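Falix Opens Booking for Small Wedding Packages at Cevcombe

CEVCOMBE — Falix, the event planning company, is now taking bookings for a new set of small wedding packages at Bautista House, its venue on the edge of Cevcombe. The packages are meant for couples who want a ceremony and a meal in one place, with a guest list that stays short.

Each package covers up to 87 guests. That is the seated capacity of the garden room at Bautista House once the dance floor is in use. Couples with a smaller party can book the library instead, which has its own entrance and opens onto the terrace.

Until now the venue has taken weddings only as full weekend bookings, with the whole house reserved from the first afternoon to the last morning. Falix said many of the couples who toured the house last year liked the rooms but did not need them for that long. The new packages run for nine hours, starting at 2 p.m., and include time for setup and photographs before guests arrive.

"People kept asking us if they could have just the day," the company said. "They had no use for the bedrooms or the second breakfast. We looked at how the house runs, and we found a way to do it that works for our kitchen and for the couple."

What the packages include

All packages come with use of the ceremony space, tables and chairs, linens in white or ivory, a three-course meal, and a coordinator who stays until the last guest has left. Parking is included. There is a ramp at the garden entrance, and the ground-floor restrooms are fully accessible.

Music, flowers and the cake are left to the couple. Falix keeps a list of local suppliers and will share it on request, but couples can bring in anyone they like as long as the supplier carries liability insurance. There is no fee for using an outside supplier. Outside caterers are not allowed, except for the cake.

The menu changes with the season. Spring weddings have a choice of two starters, two main courses and two desserts, and a vegetarian main course is always one of the options. Children's meals are served first. Couples are asked to send in final meal choices and any allergies 15 days before the wedding.

A tasting for two people is part of every booking. Extra places at the tasting can be added for a charge. Tastings take place in the library in the late afternoon, and the coordinator will be there to go over the room plan at the same visit.

Payment and changes

A deposit holds the date. The balance is split into equal payments, with the last one due a month before the wedding. Couples may move their date once without a charge if they give at least 9 weeks' notice and the new date falls within the same year. After that point a change fee applies.

The guest count can go down as well as up until the final meal choices are in. The price is then adjusted to match, though each room has a minimum charge that is listed on the booking form.

If it rains, garden ceremonies move into the garden room. The decision is made by 11 a.m. so that staff can set the chairs, and the room is turned around for dinner during the drinks hour. Couples do not need to rent a tent — the terrace awning covers the walk between the house and the lawn.

Getting there

Bautista House is around 15 minutes by car from Brillham, where there is a train station and several hotels. A shuttle between Brillham and the house can be added to any package. It makes two trips before the ceremony and two at the end of the night. The last shuttle leaves the house at 11 p.m.

Falix will hold an open house at the venue in April. Both rooms will be set for a wedding, and the kitchen will serve small plates from the spring menu. Visitors do not need an appointment, but groups larger than six are asked to call ahead. Private tours can be booked at other times through the Falix office in Cevcombe.

About Falix

Falix plans weddings, family parties and company events in Cevcombe, Brillham and the surrounding towns. It has run Bautista House as an event venue since the building was restored.

Booking forms, sample menus and room plans are available from the Falix office.
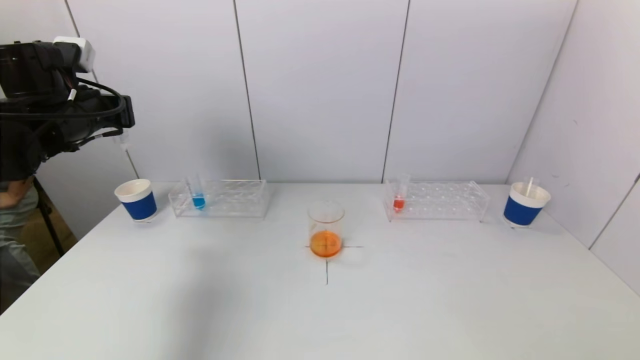

A beaker of orange liquid between two clear test tube racks on a white table.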